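About Nadevham Harness Club

We're a harness racing club with a half-mile track, a long red-roofed barn row and a grandstand that creaks when the crowd leans forward at the top of the stretch. Trotters and pacers have raced at Nadevham for generations, first on a dirt lane at the edge of the fairgrounds and now on a banked limestone oval that our track crew fusses over like a prize garden. If you love the sound of hooves coming off the last turn, you're going to feel at home with us!

Our season opens in May and runs through October. Post time is 6:30 in the evening, and the gates open at 5:00 so you can find a spot on the rail, get a sandwich and watch the horses score down before the first race. Most cards have ten or eleven races. Overnight events fill the early part of the program, with conditioned trots and claiming paces for the stables that race with us week in and week out, and the stakes action picks up as the summer goes along.

The big one is the Mestix Trot for three-year-olds, held each September. It has been won by heavy favorites and by horses whose owners drove them here in a borrowed trailer, and we cheer just as loudly for both. The Stirkex Pace for older horses goes on the same card, and between the two you'll see some of the best racing in the region. Come early that night, because the grandstand holds 3673 and the good seats on the finish line go fast.

What we race on

The track is a half mile around with a short stretch, so post position matters and drivers have to make up their minds early. Horses with gate speed do well here. So do the patient ones who can sit in the pocket and wait for a hole to open up along the pylons (we've seen plenty of races won that way by a nose, and a few by less than that). The surface is graded and watered before every card, and again between races when the weather is dry.

The race office looks after entries, draws, the program pages and the tote display out in the infield. Entries close at 9:00 in the morning, and the draw goes up as soon as the fields are set. Past performance lines are printed in the program and posted in the paddock, and we're always happy to walk a newcomer through how to read one.

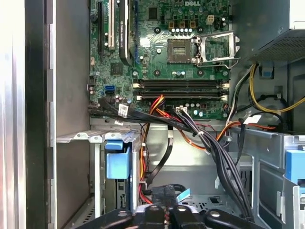 Dell motherboard with the CPU socket open.

The backstretch

There are stalls for horses shipping in on race night, plus a training center on the north side where a good many stables keep their horses all year. Mornings back there are our favorite part of the job. The first sets go out before sunrise, the coffee is strong, and by 8:00 the track is busy with joggers going the wrong way around and trainers leaning on the fence with stopwatches. The Cheng Barn, the oldest building on the grounds, has been home to trotters for longer than the grandstand has been standing, and it still has its original box stalls and a hayloft full of swallows.

The paddock has 5 wash stalls, a blacksmith's bay and a receiving area for the horses on the card. Grooms and trainers checking in for the first time should stop at the paddock gate with their license and the horse's papers. Horses need to be in the paddock two hours before their race.

Bring the kids, bring your grandparents

General admission and parking are free on regular race nights, and everybody is welcome at the rail. Between the early races, kids can ride along in the starting car (sign up at the program stand, and get there early because the list fills up in a hurry!). On Open Barn mornings in June and August you can meet the horses, sit in a jog cart and find out how much gear goes on a pacer before it ever sees the track. Hopples, head poles, knee boots, it's a lot of buckles.

The grandstand kitchen serves pierogies, burgers and a peach pie that sells out most nights. Tables in the upstairs dining room look right down on the finish line and should be reserved ahead. There is an elevator at the west entrance and level seating along the front row.

Membership

The club has 803 members, a mix of owners, breeders, drivers, trainers and people who just like horses. Members get a season program, a seat at the spring meeting and an invitation to the yearling preview in the fall. Members' group stables are open to anyone who has always wanted a share in a racehorse, and a share costs $1000 for the season. You'll get training updates and a place in the winner's circle photo when your horse comes home first.

Membership forms are at the front office, which is open from 9:00 to 4:00 through the racing season and until noon in the winter months. Use the main gate and follow the gravel drive past the Cheng Barn to the blue door.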